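From the robot corner: tape, cables and a glass table

Hi all, Theano Lambrakis again with the robot corner, which Sofia Alexiou keeps telling me should be shorter (sorry, Sofia!).

So, the floor rules. We finally have a set everybody at the Asine site has read, and it fits on one sheet of paper, hooray. The old one ran to 46 pages and I don't believe a single soul got past the part about fire doors. Hegde, our safety person over at Sellthorpe, went through it with a red pen and we kept what people were really using.

The big one is still the tape. Yellow and black means stop and look at whoever is holding the stop button, and you don't cross until they nod. A wave doesn't count, I've been waved at by people who were saying hello to someone behind me. If the person on the button needs a coffee, the robot gets parked first, and yes, that includes the last ten minutes before lunch on Tuesday.

Second, cables. Walk the floor before every session and look for anything a foot could catch on, yours or the robot's. We logged 585 sessions on the old sheet and cables came up in the notes far more than anything else, way ahead of the software stuff we all love to complain about. If you can't move a cable, write it down and tell the operator where it is.

Third, and this is new: glass. Clear tabletops are hard for depth sensors, which can look straight through to the floor, and shiny ones throw the ceiling lights back at you too. Until the Udunum guidelines get around to it, our rule is slow speed near any glass, and arms stay at up to 40 percent of full reach. I'd love to hear if your site does it differently!
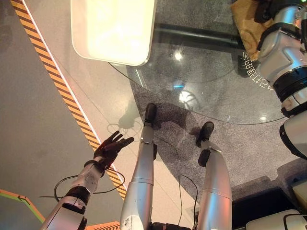 The robot's-eye view: both feet on the carpet by the glass table, striped tape off to the left.

The sheet is pinned up by the charging rack and there are spare copies in my tray. Comments and grumbles to me, extension 2943, mornings are best. Next time I want to get into who is allowed to reset after a stop, so if you have strong feelings about that one, start writing them down now.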